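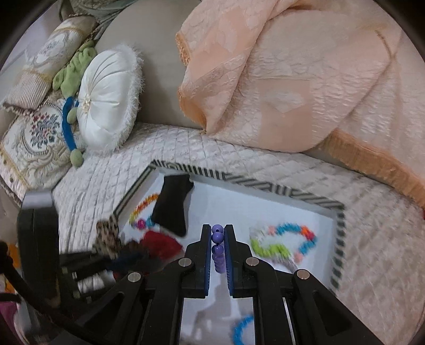
By Nusrat Karunaratne
Filed under Travel Tips, Packing and Home
9 comments

Packing for a long train trip, from someone who used to be terrible at it

We've just got back from nine days on the rails and I promised a few of you I'd write up how I pack now, because the last time I posted about a train holiday I was mostly whingeing about my suitcase. This one went much better! Most of the work happened at the kitchen table before we left, so I've put that first.

Start with the bag

Soft bags, every time. I had a lovely hard-shell case for years and it never once fitted under a seat or into the rack at the end of the carriage without a fight. I've swapped it for a squashy canvas duffel, a Stoden one I got on sale for $49, and it goes anywhere I push it. Before each trip I turn it inside out over the bath, shake it, and wipe the lining with a damp cloth and a drop of dishwashing liquid. Leave it open in the sun for an afternoon. If it still smells like last year's thongs, put a few spoonfuls of bicarb in an old sock, knot the top and leave it zipped inside overnight.

Zips that stick: rub a plain candle stub up and down both sides, then run the zip back and forth a few times. Lead pencil works too but it left grey marks on my cream jumper, so candle for me.

A day bag for your seat

Your big bag might end up where you can't get at it, so pack a small one as if the other doesn't exist. Mine has a toothbrush, a change of undies, my tablets, phone charger, a thin scarf (the air con on our second train was arctic, and this was November), a pen, and a water bottle that truly doesn't leak. Test it at home! Fill it, lay it on its side on a tea towel and go to bed.

Jewellery and little bits

I used to chuck necklaces in the toilet bag and spend the first night of every holiday picking at knots. Now I thread fine chains through a drinking straw and do up the clasp on the outside. Anything beaded gets laid flat on a face washer and rolled up like a sausage roll, with a hair tie around each end. Earrings go in a pill organiser. If you already have a knot, a tiny drop of baby oil and two sewing pins will get most of them out, but keep the oil off anything strung on silk or cotton.

Check the stringing before you go as well. Hold the strand up by one end and have a look between the beads, and if the thread's gone fluffy, leave it at home. I lost half a bracelet down the side of a carriage seat once and I'm fairly sure it's still travelling up and down the coast.

Food

I love a dining car, but I don't love paying dining car prices for three meals a day. My rules are no crumbs, no smell and nothing that needs a sharp knife. Things that travel well for us:

Zucchini slice, cut into fingers and frozen. It thaws by lunch and keeps everything else cold.
Boiled eggs, peeled at home (please, peel them at home).
Wraps instead of sandwiches, rolled tight in baking paper with the ends twisted.
Grapes, frozen the night before.
Anzac biscuits in an old coffee tin, with a bit of paper towel on top so they don't rattle themselves to bits.

My tub holds 920 ml and I reckon that's the perfect size. It takes two lunches on the way out, and once it's empty it becomes the rubbish bin, so you're not sitting there with a lap full of peel. Take a damp flannel in a zip bag too. Much nicer than wet wipes and you can rinse it out at the other end.

Sleeping sitting up

My friend Renata Czarnecka has done the overnight train more times than I've done the school run, and her trick is to skip the neck pillow and take a pillowcase with a button or zip. Stuff your jumper and spare trousers in it and you've got a proper pillow that weighs nothing. I tried it on the Friday night and slept right through to Pacheco, which I'm told has a very pretty station. Sorry, Pacheco.

She also swears by putting a sock over each shoe before it goes in the bag. I do this now with the odd socks that have lost their partners, and there's never any shortage of those at our place.

When you get home

Unpack straight into the washing machine if you possibly can. Ours is right by the back door, so the bag never even makes it to the bedroom. Train seats leave a bit of fluff on everything, and a rubber glove (dry) wiped down your coat picks it up better than the sticky roller. Then restock the toilet bag before you put it away. I write what's run out on the back of my hand, then wash my hands, then forget the toothpaste. Still working on that one.

Next week I'll do the kids' activity bag, and Renata has said I can share her recipe for the zucchini slice, once she finds it.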